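Furorlow link to carry hydropower across the border by July

Work on a cross-border power line that will bring hydropower to towns on the plain is on course to finish in July, the grid operator Tritska has said.

The Furorlow line will join the dams in the upper valley to the existing network at Malla, where a new substation is being built on the eastern edge of the town. Once it is switched on, the line will be able to carry up to 1,088 megawatts, enough to cover the evening peak in the three districts that had planned power cuts last summer.

Tritska said all the towers on its side of the border were now standing and that wire had been strung on every section except the river crossing. That work needs low water and light winds, and crews have been told to be ready to start at first light when the forecast allows.
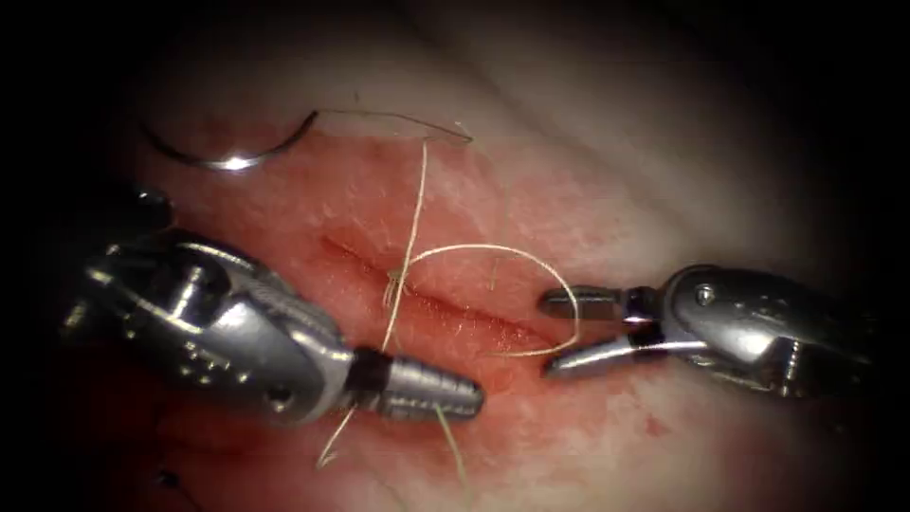 Substation work

The Malla substation will have 2 main transformers. The first is in place and is being tested. The second left the factory last month and is travelling by barge, then by road for the last 19 kilometres. The road will be closed to other traffic while it passes, with the closure planned for between 11 pm and 5 am.

Zürcher, the contractor for the substation, has also finished the control building and the drainage around the yard. The drains were redesigned after heavy rain flooded the lower part of the site during the first winter of building. Tritska said the change had been paid for from the original budget.

The old substation at Malla will stay in use. It will supply the town and nearby villages, while the new one will handle power coming over the border and send it on to the coast.

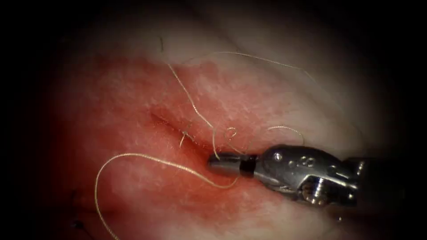

Will household bills change when the line opens?

Tariffs for this year have already been set and will stay as they are. The energy regulator will look at the cost of imported power when it sets next year's rates, and a decision is expected in November.

Price and supply

The two countries signed a supply agreement lasting 15 years. Under its terms the price is fixed for the first part of the contract and then reviewed against the cost of power from gas stations at home. Deliveries will be highest in the wet season, when the reservoirs are full, and will drop in the dry months.

That pattern has worried some factory owners on the plain, who say they need steady supply in March and April as much as at any other time. Tritska said two older gas units would be kept available through the dry season for that reason, and that their closure had been put back.
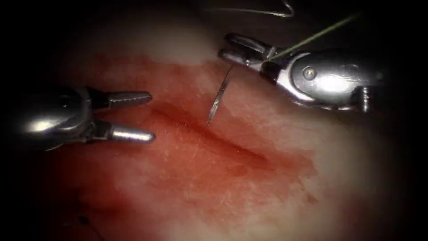 The operator is also talking to large users about moving some of their work to the night, when demand is low. Cement works and cold stores have been offered a cheaper rate between 10 pm and 6 am if they sign up before the line opens. Tritska did not say how many had done so.

Farmers along the route have been paid for land taken up by the towers, but payments for crops damaged by vehicles are still being settled. Claims can be made at the district office in Malla until the end of June. Crops may be grown under the wires once work is finished, although trees and tall buildings will not be allowed.

Tests on the full length of the line will begin after the river crossing is complete.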